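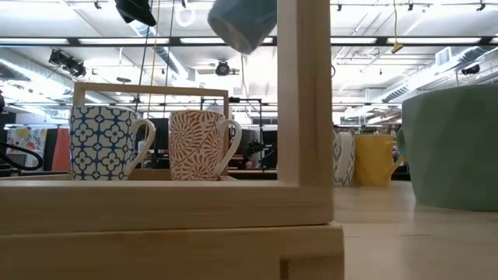
November, morning. The Pearce generator came back with the same complaint: it charges well at idle and drops when the engine is warm. I put it on the bench again and measured the field coils cold, then after 54 minutes of running. The resistance goes up more than I like, but it is still inside the limit from the Cladcombe sheet, so I don't blame the coils yet. Natalie thinks the regulator. I made my notes at the table with the mug caddy, the one with the blue tile pattern mug in it, and there I saw that I wrote the second reading in the wrong column. Corrected now.

Regulator, cover off:

- cut-out points: a little blue, cleaned with the fine file
- air gap: too small, set again with the feeler gauge
- ground strap: paint under the eyelet (!), scraped to bare metal

After the ground strap the voltage stays steady up to 908 rpm. Above this it still hunts – the needle moves slowly, maybe two times in a second. Evander Kinnear had the same on the Hikthorpe tractor and he changed the resistor under the base. I ordered one from Jivwood, part 162, they say eight days.

Not done:

- brush springs, I have no small scale for pulling them
- check of the warning lamp circuit
- belt, has a shine on one side, ask Natalie Gosling if we have another in this width

Please don't turn the adjusting screw on the regulator before the resistor is in. I marked its position with white paint, and the readings above are only good for this position. The battery from this job is on the slow charger, left side.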